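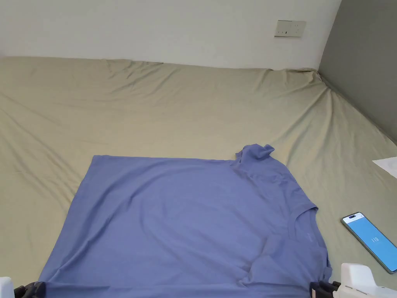
Yi-chun Ho wrote back within a day of the first draft: "You're being too hard on it. For the price of the Rivach kit you get two grippers, the recording software and a sample set. What else did you expect?"

I expected the sample set to match its own data card. So what follows is a second data card, written after going through the files one at a time.

README: Rivach sample set, garment handling
Reviewed for Nondside. Last changed April 23, 2018.

What is on offer

Lultach sells the Rivach kit as a pair of hand-held grippers with a camera on each, plus a one-year license for its recording software. The sample set comes with it. The sales page calls the set "ready for training." I would call it ready for looking at, and I would look for a while before training anything on it.

Contents

sessions/ one folder per recording session
labels/ start and end of each clip, task name, pass or fail
calib/ lens values for each camera
tools/ Ko, the command-line converter

The sales page promises 400 garment clips. I count 2,191 files in sessions/, and most of them are previews, logs and duplicate exports. Once those are gone, the clips do come to 400, but 42 of them have no entry in labels/. Lultach's support desk said the missing labels are "scheduled for June" and would not say whether existing buyers get them free. 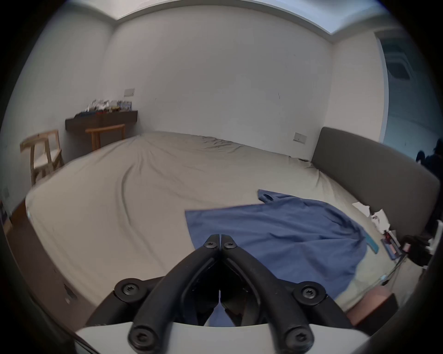
The converter is the weaker half of the package. Ko reads a session folder and writes out synced streams, one per camera. It does that well enough on short clips. On anything over 90 seconds the left and right streams drift apart, and Ko prints a success message anyway. Check the log file. The drift is recorded there, on a line that starts with "note".

Labels

Task names are free text. "Fold shirt", "shirt fold" and "folding (shirt)" all appear, and I can't tell if they mean three tasks or one. Pass or fail was set by whoever made the recording. The card that ships with the kit gives no rule for what counts as a pass, so a sleeve left sticking out may be a pass in one session and a fail in the next.

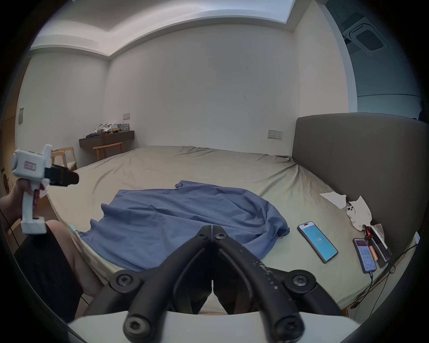
I also could not find a split. If you divide the clips at random you will put pieces of the same session on both sides, and your test score will look better than it should. Split by session folder. Lultach's own benchmark page doesn't say how it split, and I'd ask before quoting its numbers to anyone.

Known problems

Lens values in calib/ are stored per kit model. Mine were off enough that I redid them.
File names use local time with no zone.
The license allows "internal research" and leaves the term undefined.
Deleting a session leaves its labels behind.

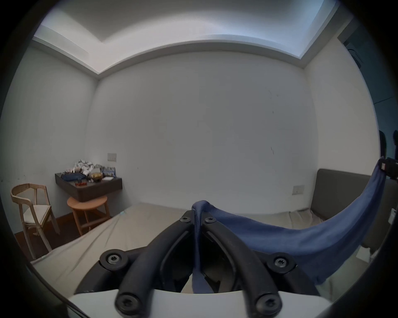

Can the clips be used without buying the grippers?

Lultach does not sell the sample set alone. The license is tied to the serial number of a kit, and Ko asks for that number the first time it runs.

Changes to this file

Added Yi-chun Ho's comment at the top, on request.
Corrected the count of unlabeled clips.
Removed my guess about the next software release.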